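Bench diary, July: put-away chores, two arms, one cabinet

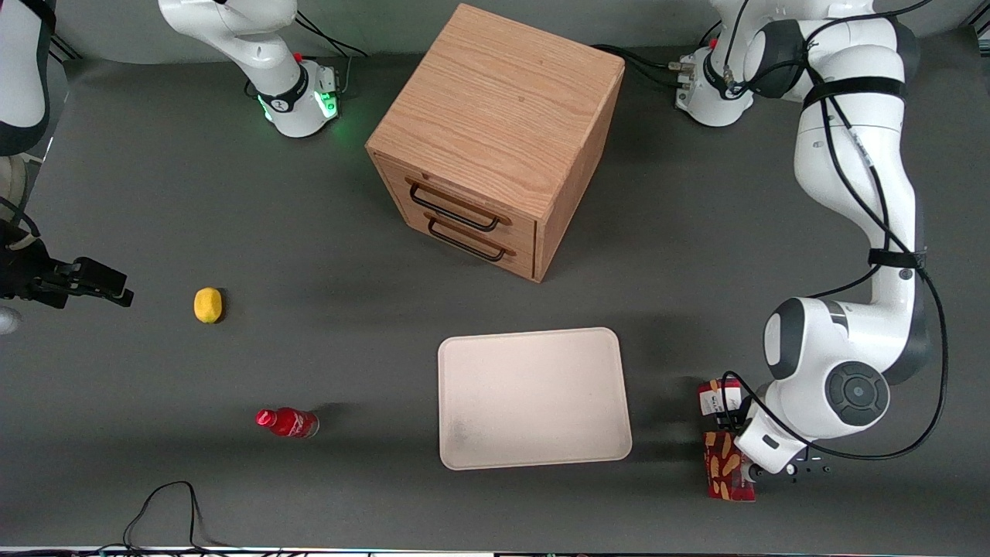 Two-arm table with the drawer cabinet, tray, lemon, bottle and the red snack package in the left gripper.

Started at 7:40. I want a written position on whether this kind of setup can do a kitchen put-away job yet, and I have been avoiding writing one for most of the summer. Lerkidow keeps asking for a yes or no. I don't have one, so this entry is the long form.

Task as written in the Lerkidow sheet: objects on the table go either onto the tray or into a drawer, depending on the list for that run. The arms may work in any order. Drawers must be closed at the end. Nothing may leave the table. A run is over when the list is satisfied or when 300 seconds have passed, whichever comes first. A person does the same list in well under a minute without paying attention, so the time limit is generous.

Notes by object.

Snack package. I expected this to be the worst of the set and it has been in the middle. The bag deforms, so the grasp width at contact says very little about how secure the grasp is. What helps is taking it near an end seam and keeping it upright during the carry. Held flat, it sags on the unsupported side and the far end touches down early, which the controller reads as arrival. It then opens the fingers over bare table. I changed the release condition to require both height and contact, and the early release went away. The remaining problem is setting it down. A bag stood on its end will fall over, and which way it falls is not under control. On the tray this is acceptable. In a drawer it is not, because a corner sticks up past the drawer front and then the drawer won't close.

Lemon. Easy to pick up, hard to put down. It rolls on the bench if released with any sideways motion left in the wrist. A pause before opening fixes most of it. The skin has enough grip that I have not had to raise the force. The two fingers are parallel and flat and the lemon is not, so the contact patch is small and the fruit can pivot between them during a fast turn. I slowed the wrist rotation for this object only. Per-object tuning of this kind is exactly what a household machine can't rely on. A kitchen contains a few hundred objects and they change every week.

Bottle. Lying on its side is the hard pose. The fingers have to come down across the body, and the clear section gives poor depth readings, so the estimated center shifts toward the label. Aiming at the label is therefore the practical choice, whether or not it is the best place to hold a bottle. Standing it upright on the tray needs a quarter turn of the wrist near the surface, and the elbow runs close to its limit when the left arm does it from the front of the table. The right arm has more room. The planner doesn't know that it should prefer the right arm here and I have not found a clean way to tell it.

Drawers. The pulls are wire loops, which are friendly to a gripper: one finger behind the wire and pull. The cabinet is light, though. If the pull is not in line with the drawer, the cabinet turns with it. In the Prendwood trial the cabinet was screwed down and this never came up, and I think their numbers were flattered by it. A real dresser is heavy enough to stay put. A small desktop cabinet is not. I ran it loose for now. One arm could brace the box while the other pulls, but that takes both arms for a step a person does with one hand.

Closing is worse than opening. Pushing on the drawer front off center makes it rack in its slides. The current routine pushes at the middle, checks the gap, and pushes again if needed. It rarely needs more than two pushes.

Numbers. The log stands at 1,849 attempts across all lists. I'm not going to quote an overall success rate from that, as the early part used the old release condition and the two can't be mixed. For the last block of 60 runs, 9 failed. I went through those one at a time. Most were drawer closures with something standing proud of the edge. The rest were the bottle, either rolled during approach or set down leaning. No failures on tray-only lists in that block, which tells me where the difficulty is.

Timing is the other half. Roughly a third of each run is spent with one arm waiting for the other to get out of the middle of the table. The shared zone is defined too wide. Lương, the planner we took the zone logic from, assumes longer arms and a bigger bench, and the defaults came along with it. I tightened the zone by hand once before and got a wrist-to-elbow contact within the hour, so this time I will do it in simulation first.

Cable note, mostly for myself: the loops along the left arm are fine through the normal range but pull tight at full wrist roll. Add slack or limit the roll. Limiting the roll is less work and costs us the upright bottle placement from the front.

11:15. Call with the Nillstead shop about the same question from their side. They want parts moved from a tray into bins, with a fixed set of parts, known positions and bins that don't move. For that I would say yes today, at a slow pace, with a person nearby to clear jams. Their parts are rigid, their list is short, and a missed pick costs them very little. A kitchen has none of those advantages. I said so and they seemed satisfied, although they would like it twice as fast.

So, for the Lerkidow answer. Clearing known objects to a tray: yes, slowly. Putting known objects in a drawer and closing it: most of the time, with a failure rate I would not accept from an appliance. Unknown objects: not tested here, and I won't guess from this data.

Remaining for this week:
Check whether anything stands above the drawer edge before the closing push.
Shared zone in simulation, three widths.
Bottle approach along the body axis, right arm only.
Rubber feet under the cabinet. Measure the pull force before and after.
Mark the old release condition in the log so it stops getting averaged in.

Stopped at 5:30.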